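Reporting a simulated success rate when the camera view is partly blocked

Posted by Tuvbridge_Lab in Research Methods

Our group is preparing a report on a pick-up policy trained wholly in simulation. The task is to lift a box from the seat of an armchair. We ran 619 episodes, of which 345 were scored as successful by the simulator's own check. A reviewer within our department has asked whether episodes with a blocked view should be reported separately. We should be grateful for guidance on accepted practice.

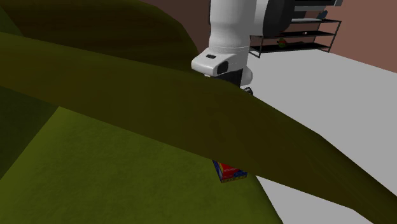 The scoring check reads the position of the box directly and takes no account of what the cameras receive. The policy, by contrast, has only the images. In views such as this one, the dark band of upholstery hides the upper part of the box and most of the gripper, and we are unsure whether a failure from that viewpoint says anything about the grasping method itself.

Prirenwood

You should report both. Give the overall figure first, then divide the episodes by how much of the box was visible at the start. The threshold must be fixed before the results are examined. In the Trokarero trials we used 70 per cent of the box's visible area, and readers accepted this without difficulty.

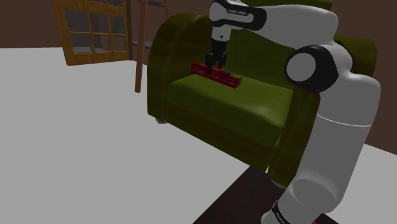
The second camera should be treated in the same way. If the policy receives both views, an episode ought to be classed as blocked only when neither view meets the threshold. Please also state the random seeds and the camera positions, as the split cannot be repeated without them.

Uysal

Run more episodes. We did 746 and had no complaints.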